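Section 4. Packing and Hanging Works on Paper

This section covers the handling of framed and unframed works between the studio and the wall. It applies to all paper works sent to the Landville galleries, including collage, monotype and drawing. Prints on metal or canvas are covered in Section 5.

4.1 Before you start

You will need:
Cotton or nitrile gloves
Acid-free tissue
Two sheets of corrugated board, each larger than the work on all sides
Photo corners (paper, not plastic)
Low-tack tape
The condition form that came with your Onbridge crate

Clear a flat surface at least twice the size of the largest work. Remove rings, bracelets and watches.

4.2 Packing an unframed work

1. Put on gloves. Change them if you touch glue, ink or your face.

2. Lay one board on the table and cover it with a sheet of tissue.

3. Slide both hands under the work and lower it onto the tissue. Do not lift it by one corner.

4. Fix the four photo corners to the tissue-covered board. Tape must touch the board only, never the work.
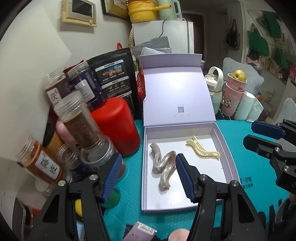
5. Check collage elements for lift before covering the work. Look across the surface from a low angle with one lamp on. Small three-dimensional parts that are not glued down travel separately in a lidded box, one box to each work, with the title written on the outside. A gift box with a shallow tray, like the lavender one with two hair clips in it, is deep enough for most parts. Line the tray with tissue, and put a second sheet on top before you close the lid. Do not put wire or loose pins in the same box as paper fragments.

6. Cover the work with a second sheet of tissue, then the second board. Tape the boards together on all four sides. Fold over one end of each piece of tape to make a tab.

7. Write the title, the artist's name and an arrow for the top edge on the outside of the package.

CAUTION: Pastel and charcoal must not be covered with tissue. Use a sunken mat and see 4.5.

4.3 Loading the crate

The standard Coldale crate has 20 slots. Slots are numbered from the hinge side.

1. Stand the crate upright with the hinge on your left.

2. Load the heaviest package first, in slot 1, and work outward.

3. Leave slot 20 empty. It takes the condition forms and the small boxes.

4. Close the lid and fasten the latches by hand. Do not use a power driver on the lid screws.

NOTE: A loaded crate must not weigh more than 100 pounds. If it does, split the load and call for a second crate.

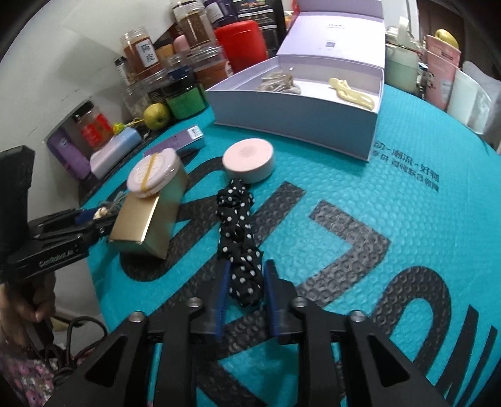
If you have been sent a second crate, number both on the short side, 1 of 2 and 2 of 2, and list the contents of each on its own form. Do not put two panels of a diptych in different crates.

4.4 Unpacking and hanging

1. Leave the crate closed in the gallery overnight so that the paper can adjust to the room.

2. Open it flat on trestles. Take out the forms first.

3. Unpack one work at a time and compare it with its form. Mark any change in pencil and initial it.

4. Hang framed works from two hooks. The Mészáros rail in the east room takes hooks on steel cable only. Nylon line stretches and the frames drop over the course of a show.

5. Check the level, then check again the next morning.

CAUTION: Keep works on paper out of direct daylight. The blinds in the east room stay down from 10 a.m. to 4 p.m.

4.5 Pastel, charcoal and chalk

Carry these works face up at all times. They go in the flat drawer and not in the crate. Book the drawer by form 216, available from the front desk, and allow extra time in January, when the spring loans come in. Questions about fixative or sunken mats go to Botond Bozsik in the framing shop.

4.6 Returning the materials

Save the boards, photo corners and clean tissue for the return trip. Torn tissue can be thrown out. Small boxes go back to the artist with the work they belong to, even if they are empty.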